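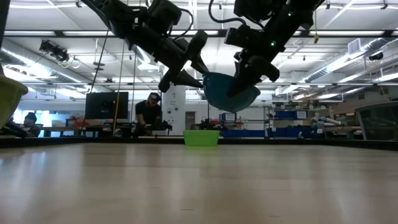 Trastus
Kitchen and storage editor, Plumus

Plastic bowls and baskets: your questions

4 min read

We love plastic bowls. They're light, they're cheap, they come in colors that cheer up a gray morning, and you can hand one to a four-year-old without holding your breath. Since the June page on sorting kitchen cabinets went up, the mailbox has been full of questions about them (and about the baskets we keep them in), so let's get to it!

Why a low basket and not a deep bin?

You can see everything in it! A deep bin swallows things. The lids slide down, the small bowls get stuck under the big ones, and by the end of the month you're buying a bowl you already own. A low-sided rectangular basket, like the lime-green one on the table, lets you reach in from any direction, and it slides onto a shelf without wasting the corners.

Should bowls go in upside down or right side up?

Upside down if the basket lives on an open shelf, right side up if it lives behind a door. Dust and crumbs are the reason. If you want to nest them, go right side up, biggest first, and stop at four or five. A taller stack looks great for one afternoon and then it leans.

Mine stick together when I nest them. Help?

Oh, this one is so common. Two bowls of nearly the same size go together damp and make a seal. Run warm water over the outside of the lower one for a moment, then twist gently as you pull. Please don't pry with a knife, you'll gouge the rim. A folded paper towel between the two closest sizes keeps it from happening again.

Do the colors matter?

Only if you want them to, but I think they're the best part. In our house teal is for fruit, the yellow-green ones are for salad and popcorn, and whatever is left over is for baking. Kids pick this up faster than any label. If you share a kitchen with roommates, a color each works beautifully.

What size basket should I get?

Measure the shelf first, then your widest bowl, and leave room for your fingers on both sides. I use the Urorar low basket, which is 16 inches long, and it's just right for a standard cabinet with the door closed. If your shelves are shallow, turn the basket so the short side faces you and pull it out like a drawer.

How do I get tomato sauce stains out?

Baking soda and a little water, mixed to a paste, left on for 25 minutes and then wiped off with a soft cloth. Sunshine helps too! Set the bowl on a windowsill for an afternoon and check it at dinner. Old stains may only fade, and I've made my peace with a few orange ones.

Can they go in the dishwasher?

Check the bottom of the bowl for the symbol. If it's marked safe, put it on the top rack, tilted so the water runs off. If there's no mark at all, wash it by hand. Baskets with holes are happiest in the sink with an old toothbrush.

And the microwave?

Again, look for the mark. No mark, no microwave. Move the food to a glass or ceramic dish first.

Is it worth keeping bowls without lids?

Yes, yes, yes. A bowl with no lid is still a mixing bowl, a place for potato peels, a catcher for buttons, a bath for a doll. Lids without bowls are another story. Give those one week to find a partner and then let them go.

My kids want to help put things away. Where do I start?

Start at the table. Put the basket in the middle, spread the bowls out, and let them do the filling before anything goes near a cabinet. It's at a good height, there's space for elbows, and a dropped plastic bowl just bounces. Mine like to sort by size first. Your kids might go by color, or by some system only they understand, and that's fine too.

How often should I sort through everything?

Twice a year works for us. Look for cracks, rims that have gone rough, and bowls that have turned cloudy or sticky. Those are done as food bowls, but they have a good second life in the garage holding screws or under a leaky plant pot.

Do you have a tip for picnic packing?

Put napkins and forks inside the biggest bowl, set it in the basket, and tuck the smaller ones around it so nothing slides. At the park the basket turns into the place where dirty dishes go, and you carry the whole thing straight back to the sink.

Last updated July 31, 2025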